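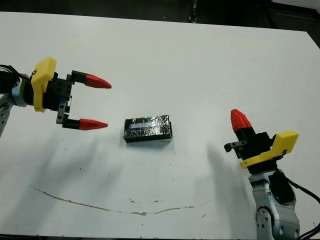 第三章 表面:磨损、污渍与“干净”的标准

学习本章之后,你应当能够:
说明磨损与污染在概念上的区别;
解释浅色表面为何总是显得比深色表面脏;
为一件普通家具写出一份不带感情色彩的状况记录。

3.1 从一桩小小的纠纷说起

大多数人一辈子不会认真看一张桌子。人们看桌上的饭、桌上的账单,偶尔看桌子对面的人。桌面本身要等到退租那天,才第一次得到全神贯注的审视。

德里斯·拉赫卢(Driss Lahlou)在普洛斯特利租过一套带家具的公寓,住了3年。退租时,房东雷梅迪奥斯·马格拉娅(Remedios Maglaya)在餐桌上找到一道划痕,要求扣下押金里的2000元。拉赫卢先生坚持说,那道划痕搬进来时就在了。马格拉娅女士坚持说,搬进来时桌子“完好”。双方都拿得出入住清单,清单上关于这张桌子的全部记载是两个字:“餐桌”。

调解花了一个下午,其中大半时间用来争论“完好”是什么意思。有人主张完好就是能用,有人主张完好就是像新的一样,还有人提出,完好的意思是上一任租客没有因此被扣钱。最后一种定义在逻辑上站不住脚,在实务中却最为通行。

本章要做的事情,就是让读者今后参加这类谈话时,至少能比在场的其他人多用对几个词。

3.2 三个常被混用的词

磨损,指材料本身的损失或变形。划痕、磕角、磨薄的漆层都属于磨损。它的特点是擦不掉,虽然总有人不信,并在试图擦掉它的过程中制造出更多磨损。

污染,指外来物质附着在表面上。灰尘、油脂、墨水、去年十二月的蜡烛油,都算。原则上可以清除,至于实际上能不能清除,要看它在那里待了多久,以及主人用什么样的决心对待过它。

变色,指材料的颜色发生了改变,表面形状却没有明显变化。日光、热和某些清洁剂都能做到这一点。长期摆在窗边的家具,挪开台灯就会露出一个颜色不同的圆。

麻烦在于,三者很少单独出现。一道划痕刚形成时往往不大显眼,几个月后灰尘和油脂填进去,颜色变深,这才被人看见,并被当作当天发生的事。许多家庭的无头公案由此而来。负责任的做法是先轻轻擦拭,再下结论;常见的做法是先下结论。

3.3 浅色的代价

浅色表面名声不好,这多少有些冤枉。同样的使用强度下,白色桌面积下的污物未必比胡桃色的多,它只是不替主人隐瞒。哑光白尤其坦率:没有反光打掩护,浅灰的擦痕和针尖大小的黑点一概如实呈报。

深色表面也有自己的弱点,它藏得住茶渍,藏不住灰。读者若打算在两者之间选购,不妨先问自己更愿意面对哪一种羞愧。

光线的作用同样不可低估。正上方的灯光会把浅划痕抹平,侧面的低角度光则会把它们逐条拉出来。家具店偏爱前一种,验房的人偏爱后一种,两边都有道理,两边都不会主动提起。因此,状况记录中应当写明光线条件,例如“自然光,北窗,上午”。单写“光线良好”等于没写。

3.4 怎样描述一道痕迹

合格的描述应当让没有到场的人也能找到那道痕迹。需要交代的有位置、走向、长度、颜色,以及指甲横着划过时有没有阻滞感。最后这一项看似儿戏,却是区分表面擦痕与较深损伤的便捷办法。

请比较下面两条记录。

甲:“桌面有裂,很旧,不好看。”

乙:“桌面偏下部有一道细线,略带褐色,大致横向,稍有弧度。附近有少量深色小点。是否为裂纹,仅凭目视不能确定。”

甲的作者表达了心情,乙的作者留下了证据。请注意乙的末句。初学者总觉得承认不能确定有失体面,于是把每一条细线都写成裂纹,把每一个褐点都写成霉斑。等到有人拿湿布一抹,霉斑变成了面包屑,整份记录的信誉也就跟着进了垃圾桶。

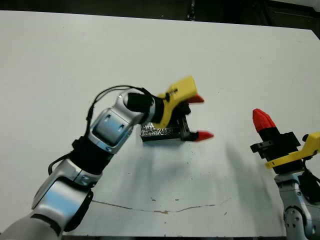
3.5 “正常使用”究竟有多正常

租赁合同通常规定,正常使用造成的损耗由出租人承担。至于什么是正常使用,合同通常不作规定,大概是怕伤了和气。

罗梅尔·哈维尔(Rommel Javier)做了大约20年家具修复,他的办法是反过来问:要避免这处痕迹,住户得怎样生活?如果答案是从不在桌上放钥匙,从不拖动盘子,最好也不吃饭,那么这处痕迹就属于正常使用。如果答案是不要在桌上锯东西,情况就不同了。

这个办法算不上精密,但拿到谈判桌上很管用。下一节将用它来重新审理拉赫卢先生的那道划痕。在此之前,请读者找出自己家中使用最久的一张桌子,按3.4节的要求写一份状况记录,写完再去擦桌子。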